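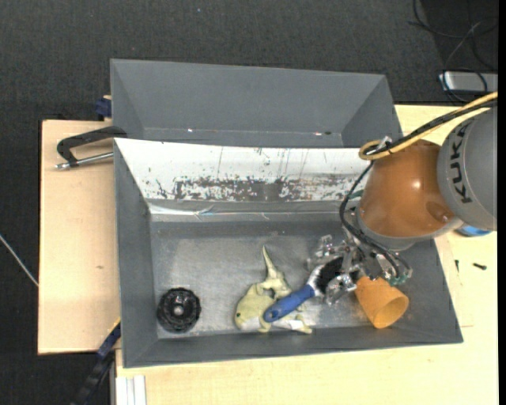

The Tinar bin-picking kit comes as a gripper, a set of mounting plates, and the small software package whose files sit alongside this README, and I have tried to write down everything I would have wanted to know when our own crate showed up. The kit is sold for mixed bins, the sort where an orange cup ends up lying on its side next to a brush and a toy lizard (or dinosaur, opinions differ), and that is how we have been using it. Please give some thought to how the bins are held down, too. We clamp ours to the table, and I'd urge you to do the same before the first run, however heavy your bins feel when you carry them over!

Last updated in May
By Inès Fleury

What you get

The basic kit includes the gripper, 2 spare fingers, 4 mounting plates, and a license for one workstation. The arm isn't included, and neither are bins or a table. Kunberg sells the whole thing as one package and will quote for installation separately if you'd like somebody to come out and do it. We did ours ourselves over a long afternoon, with Getachew Tefera reading the manual out loud and me hunting for the right hex key.

Setting up

Start with the plates, then the gripper, then the cables, and leave yourself plenty of slack at the wrist. I tied ours too short the first time and had to undo the lot. Once the power is on, open the settings file and enter the inside measurements of your bin in millimeters. The default is a bin 600 long, so if yours is a different size, do change it, or the planner will happily aim for places it shouldn't.

The calibration routine asks for 12 positions. You can stop early and it will let you, but I'd sit through all of them.

How we get along with it

Cups and soft toys have been a pleasure. Long, thin things with handles take more patience, and I usually slow the closing speed for those. The finger pads collect dust, so wipe them with a dry cloth at the end of the day. My one real grumble is the error log, which reports every missed pick with the same message. Baptiste Leclerc has asked Kunberg for something more useful, and they were very kind on the phone, though we are still waiting.

Questions about these files can come to me. For spare fingers, write to Kunberg directly and include the serial number from your packing slip.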